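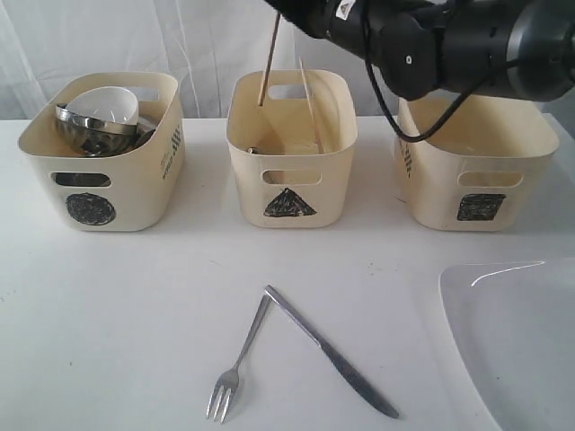 serramoth wrote:
Dish sorting people, I need opinions. I eat from the same few things every day and I'm sick of digging in a deep cabinet for them, so I'm moving the everyday stuff into cream plastic bins. Bowls go in the circle one (steel with the white one nested inside, so far), chopsticks are in the triangle, and the square is still up for grabs! Do I split by shape or by meal?

Tirden_647 wrote:
By meal, every time. Bowl, chopsticks, spoon, all in one bin, and you carry it to the table. Did it that way in July and never went back.

serramoth wrote:
But then the bowls sit on top of everything and I'm digging again??

flumari wrote:
Disagree with Tirden. Keep the bowls separate. My problem with your setup is the chopsticks, those bins are way too wide and they flop all over. Stand them in a tall jar. 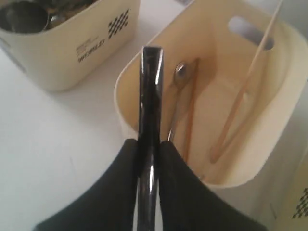 Long dark shiny handle, bins behind it.

serramoth wrote:
OK so where do pieces like this one go? Triangle with the chopsticks, or do they get the square?

Tiziana Morelli wrote:
Square! And skip the symbols, just write the words on. Guests won't know what a triangle means.

flumari wrote:
I like the symbols. Leave them.

Tirden_647 wrote:
Still say by meal, but fine, square.

serramoth wrote:
Square it is, and I'll look for a jar this weekend.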